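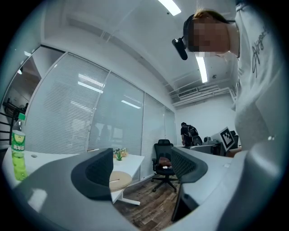
About Farnside

Welcome, and thank you for stopping by! Farnside is a telephone answering and scheduling service for small businesses: dentists, plumbers, two piano teachers, and a very busy dog groomer over in Zundcombe. Hwa-young Sung started it with 4 clients and a borrowed desk, and today we pick up the phone for 593 of them.

Our office

We moved into our present rooms in March, and we are still a little bit in love with them. The ceilings are white, with the ductwork left showing, and there are glass partitions with blinds we can let down when a call needs some quiet (or when the afternoon gets long, which happens to everyone). People wear what they like here. A T-shirt and a headset will do nicely.

Who picks up

Jonalyn Belmonte looks after training, and she sits beside every new person for their first 100 calls, usually with a pot of tea close by. We like callers to hear a friendly voice and to get their own name spelled right.

Come and see us

We are in Suite 204 of the Pukeck Building. Ring the bell twice, as the first ring tends to get lost under all the talking.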